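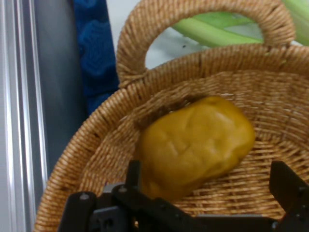

*Woven basket with arched handle.*

# Wuniris Deep Palm Pot, Square, 10 in.

The Wuniris Deep Palm Pot is a nursery container for palms in their first years of growth. Many palms send down a long first root before the second leaf opens, and a standard pot of the same width is too shallow to hold it. The Deep Palm Pot is taller than it is wide and has an open grid base, so that the root tip stops when it meets air and does not circle the bottom of the container.

The pot is supplied to wholesale growers, botanical collections, and public planting programs. Private growers may order by the sleeve.

## Specifications

| Item | Detail |
|---|---|
| Top opening | 10 in. square |
| Height | 21 in. |
| Material | Recycled polypropylene, UV stabilized |
| Color | Black |
| Base | Open grid, raised on four corner feet |
| Inner wall | Eight vertical ribs |
| Sleeve quantity | 10 |
| Pallet quantity | 100 |

## Suitable plants

The pot is recommended for:

- feather palms grown on from seed, from the second leaf to the fifth
- fan palms with a remote or deep first root
- slow-growing species that will remain in one container for several seasons
- cycads with a long taproot

It is not recommended for clumping palms, which fill the width of the pot well before they reach its depth. Growers of clumping species should refer to the Kinditz Wide Tub.

## Directions for use

1. Stand the pot on a bench with an open mesh top, or on the Tarar Rail. Pots placed directly on soil or ground cloth will root through the base.
2. Line the grid with a single sheet of coarse paper. The paper holds the mix in place during the first waterings and breaks down later.
3. Fill to one third with a coarse, free-draining mix and settle it by tapping the pot on the bench. Do not press the mix by hand.
4. Set the seedling so that the base of the stem is level with the surface. Palms planted too deep are slow to recover, and those planted too high may lean.
5. Fill the remaining depth, water until the mix drains freely, and top up where it has settled.

Newly potted palms should be kept under 75 percent shade until a new leaf has opened fully. Shade may then be reduced in stages. In frost areas, potting is best left until after March.

## Moving up and planting out

Roots should be visible at the grid before a palm is moved. To release the root ball, lay the pot on its side, press each wall once, and draw the pot away from the plant. The palm should not be pulled by its leaves or stem. Pots in sound condition may be washed, disinfected, and used again.

## Matching items

**Tarar Rail.** Galvanized bench rail that carries a row of Deep Palm Pots clear of the bench surface. Sold by length, with end stops.

**Werow Label Stake.** Long stake that clips to the pot rim. The writing face accepts pencil and paint marker. Collections that record parentage or the source of wild seed may order stakes pre-numbered.

**Kinditz Wide Tub.** Shallow container with the same grid base, for clumping palms and for larger specimens awaiting planting.

## Ordering and delivery

Orders are accepted in full sleeves only. Full pallets ship directly from the warehouse, and smaller orders ship by parcel carrier. Pots are nested for transport and should be separated before storage in direct sun. Damage must be reported in writing before the goods are put into use.

Questions about species suitability or bench layout should be addressed to Younes Chraibi, Grower Accounts, at the Wuniris sales office. Please state the species, the present container size, and whether the plants are grown under cover.

Specifications revised Jan 5, 2024. Earlier pots with a round base hole are no longer made and do not fit the Tarar Rail.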